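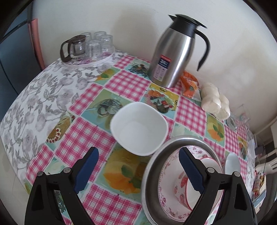

How to Get Grease and Smell out of Dishes When You Wash by Hand

Last updated: Feb 11, 2020

Print this page | E-mail this page

I have washed dishes by hand all my life, first in my parents' home and now in our small flat in Stulthorpe, where the kitchen has no place for a machine. In this page I explain the method which I use after a meal with much oil or fish.

Before water, scrape. Take a rubber spatula or a piece of old newspaper and wipe the fat from the plates into the trash. Do not pour it in the sink. Last December our drain was closed by cold fat and the repair was more expensive than all my plates together.

Sort the dishes next. Glasses go first, then cups, then plates, and the greasy pots at the end. If you have only one sink, use a wide basin for washing and keep the sink free for rinsing.

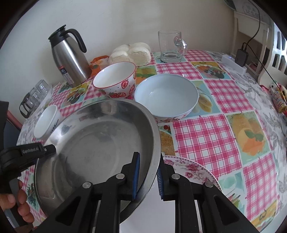 Fill the basin with water as hot as your hands can accept with gloves. For a smell of fish or onion I prepare a soak:

- 1000 ml of hot water
- 2 tablespoons of baking soda
- a few drops of dish soap

Leave the plates in it while you drink your tea, then wash with a soft sponge. Please do not use baking soda on aluminum, it makes the metal dark. For plates with a painted or gold border I also skip the soak and wash them quickly with soap only.

For burned food, put 600 ml of water in the pot, bring it slowly to boil, switch off the fire and wait. Most of the black layer can be moved with a wooden spoon. If some remains, do it again the same evening.

Rinse in clean water, the inside first and then the back, which many people forget. I dry the plates standing in a rack and the glasses upside down on a cotton towel. A sponge should also be rinsed and pressed well, and I change mine every 2 weeks.

Questions about this method can be sent by the contact page. I answer slowly, but I read all of them.

Contact | Copyright 2020 Clulon Home Pages | Back to top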